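Section 4: Setting up fare alerts and making your first booking

Before you start

You will need a Rerano account, the email address you opened it with, and the name in your passport spelt the way your passport spells it. Festik Air will carry Bob Smith and it will carry Robert Smith, but it regards them as two different men and will want a second ticket.

If you have not yet opened an account, go back to Section 3. It is short and only one part of it is tedious.

4.1 Choosing your home airport

1. Sign in and open Settings, then Airports.
2. Type the first three letters of your nearest airport and pick it from the list.
3. Tick Include nearby airports if you are willing to travel further for a lower fare. The slider starts at 70 miles.
4. Press Save. The page will not save itself, whatever it did last year.

Note: Grestwood and Grestwood South are separate airports with a river between them. The bus that joins them stops running at 16 minutes past nine in the evening, and a cheap connection through both is cheap for a reason. Rerano marks these itineraries with a small orange bus. Please look for the bus.

4.2 Setting an alert

1. Open Alerts and press New.
2. Enter where you are going. "Anywhere warm" is accepted and works better than you would expect.
3. Enter your dates, or choose a whole month. July is allowed, but set your hopes accordingly.
4. Enter the most you are prepared to pay, including a bag. Most people leave out the bag and then write to us.
5. Choose how you wish to be told: email, text or both.
6. Press Start alert. A green dot appears beside the route.

You may keep 17 alerts running at once. To add another, delete one of the old ones, ideally the one for the wedding that has already taken place.

Caution: an alert tells you about a fare. It does not hold the fare, reserve the fare or have a quiet word with the airline. Launch fares on a new route can go in the time it takes to ask your spouse.

4.3 Booking from an alert

1. Open the alert and press See fare.
2. Check the total at the bottom of the page. The large figure at the top is the airline's idea of the price. The small one at the bottom is your bank's.
3. Read the bag line. On Baird Airways a cabin bag goes under the seat in front, and the seat in front is not far away.
4. Decline the extras you don't want. There are four screens of them. The Decline link moves from the left to the right on the third.
5. Enter passenger names and press Continue.
6. Pay. Wait for the booking reference before you close the page.

If the page freezes after you have pressed Pay, do not press it again. Wait ten minutes, then look in My Trips. If the booking is there, all is well. If it is not, check your bank before trying a second time.
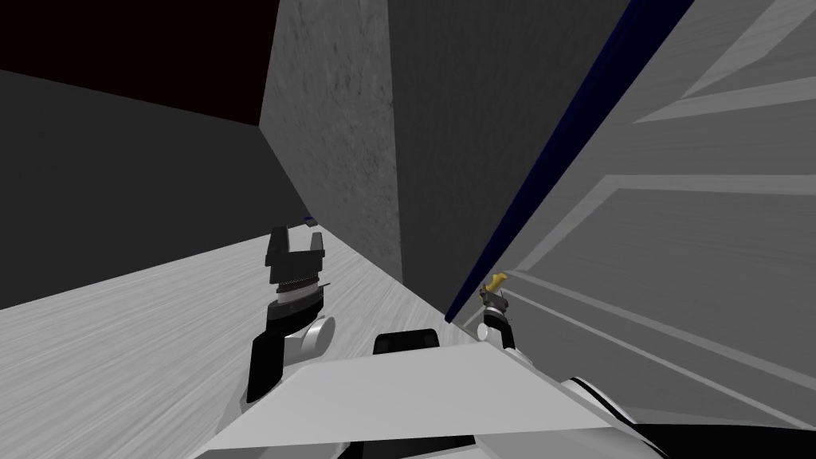 Marisol Benavides wrote to us about step 6 to say that ten minutes is optimistic when an airline is having a sale, that hers took forty, and that by then she had booked the same flight on Baird as well and was the owner of two window seats. She asks us to print the words "look in your junk folder" somewhere prominent. Look in your junk folder.

4.4 Using your points

1. Open Wallet and check your balance. You need 3,000 points before any can be spent.
2. At the payment page, tick Use points.
3. Choose how many to use. The remainder goes on your card.

Note: points cover the fare. They do not cover taxes, seat choice or the sandwich.

4.5 If an airline changes its timetable

New carriers adjust their timetables often, particularly in their first winter, when they find out which routes people use.

1. Open the message marked Schedule change.
2. Compare the old and new times. Check the date too.
3. Press Accept, or press Ask for refund. Doing nothing counts as accepting once the deadline shown in the message has passed.

Caution: if you booked two airlines on separate tickets, neither is obliged to care about the other. Leave a generous gap, and bring a book.

For seat maps and pets, see Section 5.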